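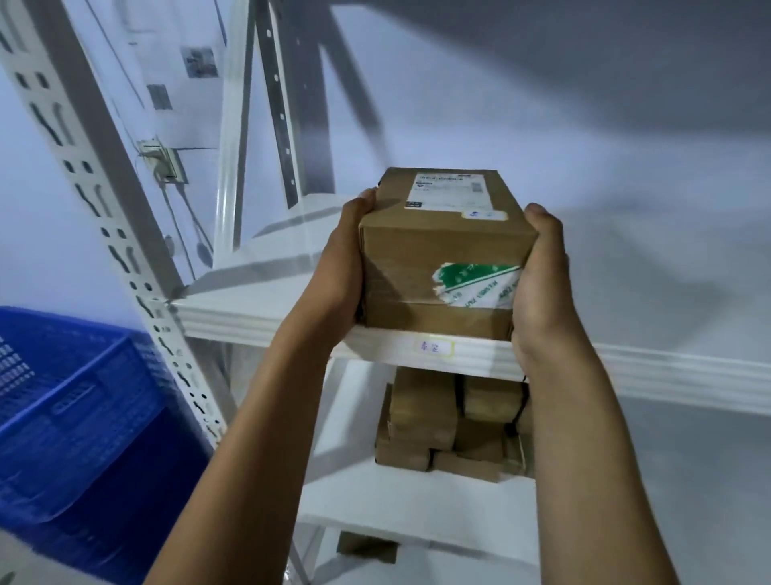 A labelled parcel at the shelving in the Brinance parcel room.

BRINANCE LIBRARY TRUST OPENS POSTAL LENDING TO ALL HOUSEHOLDS IN THE DISTRICT

Brinance, Sunday, May 27, 2018 — The Brinance Library Trust has confirmed that its postal lending service will be open to every household in the district, following a trial which began in April. Readers who hold a current library card may borrow up to eight books at a time and have them delivered to their door, with return postage paid by the Trust.

The service was first offered to residents of the six outlying villages which lost their mobile library stop when the route was shortened. A total of 2,000 loans were made by post during the trial. Crime fiction and local history were the most requested subjects, followed by large-print novels and books on gardening.

Gillespie Urquhart, Director of the Trust, said: "A library card should be worth the same at the end of a single-track road as it is on the High Street. The trial showed a steady demand from readers of all ages, and the Trust is pleased to be able to meet it."

Books may be requested by telephone, by letter or at the desk of any branch. Readers who do not have a particular title in mind may ask for a selection to be made for them, and a short form is available on which favourite authors and subjects can be listed. Loans run for nine weeks and may be renewed once, unless another reader has asked for the book.
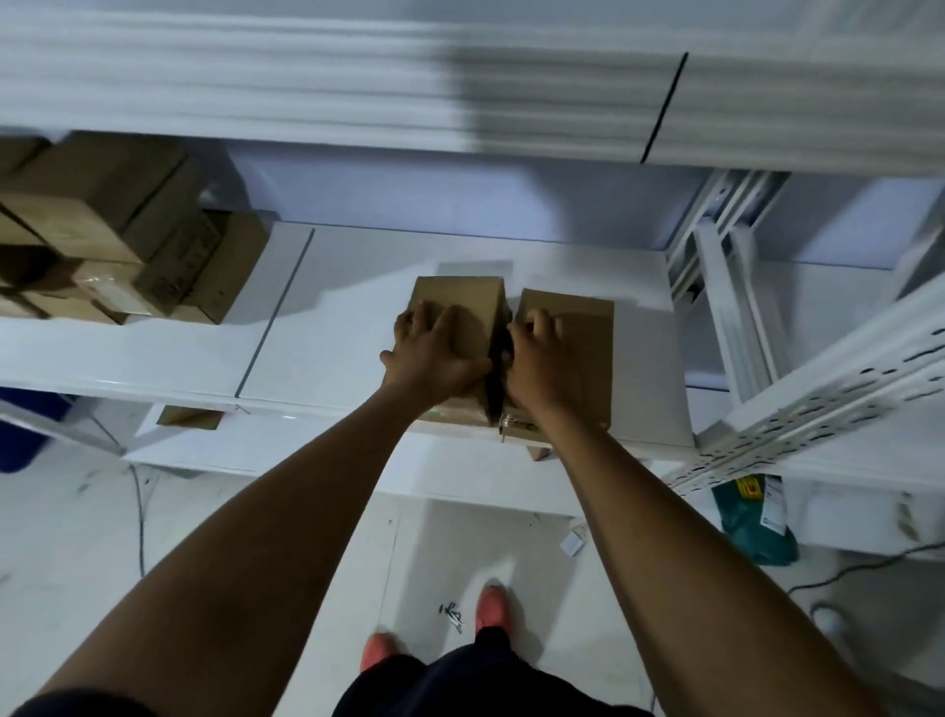
Effie MacKinnon told the Trust's spring meeting that she had read more since April than in the whole of the year before, and asked that the loan period should not be shortened once the service was open to everyone. "I am a slow reader and the books I like are long ones," she said. The Trust has agreed to keep the period as it stands.

Requests for talking books will be accepted from the same date. Reference works, maps and items from the Leitão Collection of early printed music are not included, and may be consulted only in the reading room at Brinance by appointment.

The Trust has also appointed Gemechu Yimer as Postal Lending Librarian. Mr Yimer will oversee the selection of stock and will act as the first point of contact for schools and care homes wishing to place a group order — a separate arrangement with its own form and a longer loan period.

Cards issued at any branch are valid for the postal service, and existing members do not need to register again.
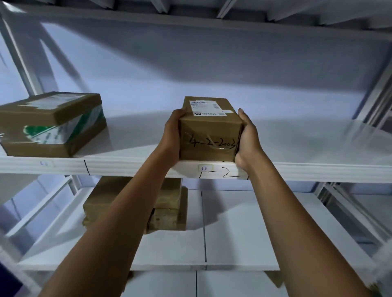
Parcels on the white shelving, Brinance.

Notes to editors

The Brinance Library Trust is an independent charity which runs the public branches in the district.

Postal lending is free of charge to cardholders. The usual charges apply to lost or damaged books.

Press enquiries should be addressed to Calum Sutherland, Communications Office, Brinance Library Trust.

ENDS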